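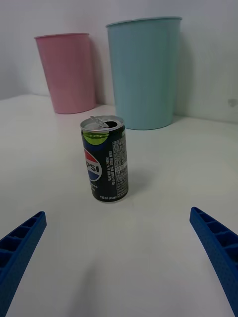
Saturday at the Cup House

My aunt's building on Stornus Street has 118 apartments, and in ours the best game ever invented needs one table and three plastic cups. Pink is the Bakery. Blue is the Ferry. Green is the Moon, and oh, I loved the Moon!

I was nine and I was mayor. The whole town was called Ellow, population 2633, and every single citizen was thirsty. So when my aunt let me have one of the little cans - the small slim kind, gone in four gulps if you aren't careful - it became the water tower, and the town went wild.

First, though, you had to set out the cups, with proper streets in between.

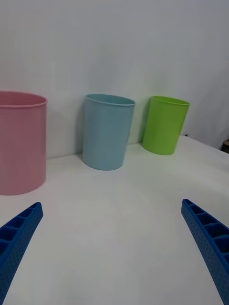

Put the Moon closer, said my aunt, or how is anyone supposed to get a drink up there?

She had a point! I held an election on the spot (the Bakery abstained) and Ellow voted to serve the Moon first. I can still feel how serious that pour was going to be, my tongue between my teeth, the radio playing the Rosent song I knew by heart. I announced that the tower held enough for 2000 years. My aunt said she gave it 13 minutes.

Then I made a speech, a long one, with a part for the fishermen. The tower stood out in the open in front of the town, and I admired it for a while.

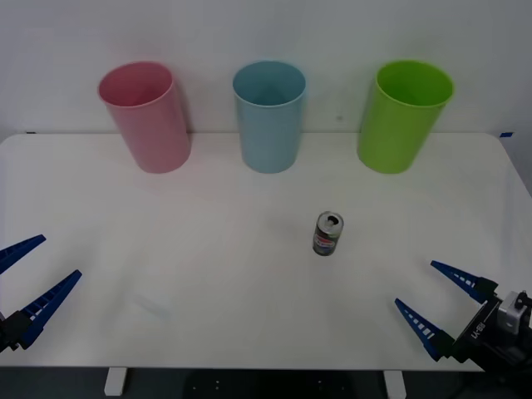

Sunday, the Moon Writes Back

A note was waiting under the green cup, folded up tiny. "Dear Ellow," it said, "delicious. Please send more, and a straw."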